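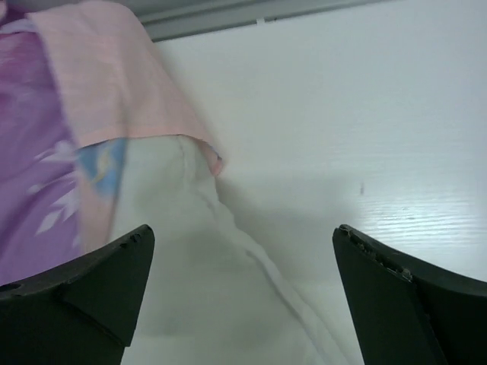
Textile handling notebook, Darnport workroom
January 2021
Entry by Abdul-Rahman Agyeman

Purpose of the entry: to record the state of the soft goods at the white table and to set out how they are to be sorted and folded before the Culport delivery. The order covers 520 pieces. Table time is limited to 22 minutes per batch.

1. Pillow

The pillow is to be dealt with separately from the flat goods. It should be smoothed by hand from the center outward and squared at the corners. No pressing. Colleagues at Culport reported flattened edges on two pillows in the previous delivery, and I would ask that none be stacked under folded cloth. 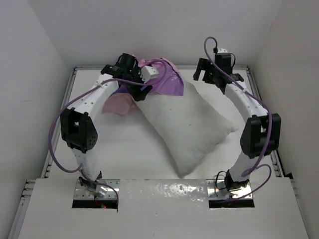

White pillow at the table, still rumpled.

The surface was wiped down at the start of the session with the usual Quintero solution. I have no complaint about the finish, although the smell lingers.

2. Pink and purple garment

The printed front and the violet sleeve take a crease differently, so the sleeve must be laid out first. Proposed order: open the garment fully, turn it print side down, bring the sleeves across the back, then fold up from the hem. The pale pink lining is inclined to creep out along the sleeve and should be tucked in before the second fold. I would prefer a looser fold than the one shown on the Gorkado sheet, which leaves a hard line through the print.

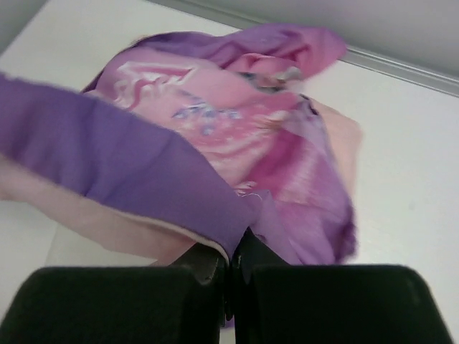
3. Pale pink cloth

Treat as a towel for sorting purposes until the label list is corrected. Fold in half lengthwise, then in thirds. Loose threads are to be trimmed, never pulled. Any piece with blue marks goes in the query tray with a slip stating where on the cloth the marks are.

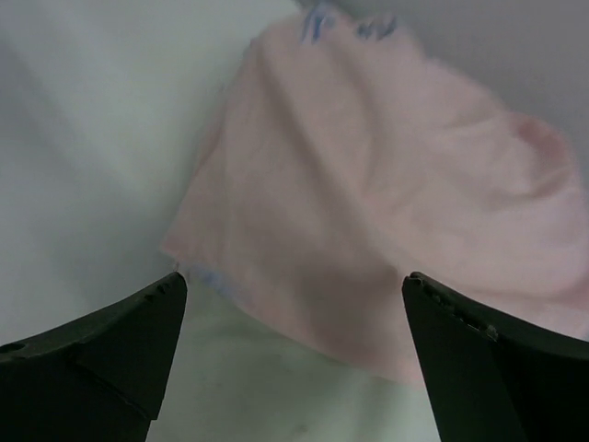

Pale pink cloth, crumpled; small blue markings along the upper part.

Outstanding: corrected label list from Culport; replacement for the short ruler; decision on the Gorkado fold, to be reviewed in March. Shelf 2 remains reserved for query items.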